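4.2 Daylight and the afternoon slump

We were delighted by how strongly window light shaped people's answers. Of the 86 office workers who kept a diary through February, those seated near a window reported feeling alert well into the late afternoon, while those in the inner rows described a dip soon after lunch. Pale surfaces seem to help as well, as they pass light deeper into a room (Figure 3).
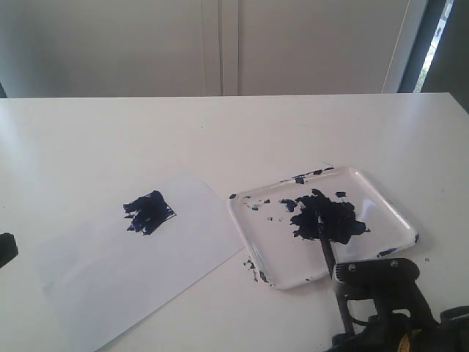 The diaries are full of wonderful detail. One writer at the Eltholm site moved her chair 6 times in a single week, following the sun from desk to desk, and rated each spot on her own scale. Ochoa's earlier survey at Grimasine hinted at this kind of wandering, but its questions were asked only once a day and could not catch it. Ours were asked every 40 minutes — a demanding schedule, and we are grateful to everyone who stuck with it.

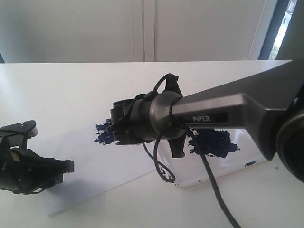 Cloudy days gave us the biggest surprise. We had expected the gap between window seats and inner rows to vanish under a gray sky, yet it shrank by only 8 percent. View may matter here as much as brightness, and we would love to see the two pulled apart in a later study.

Figure 3. White surfaces in daylight.

4.3 Sleep on the following night

Diary entries on sleep were shorter and patchier, so we treat them with more care.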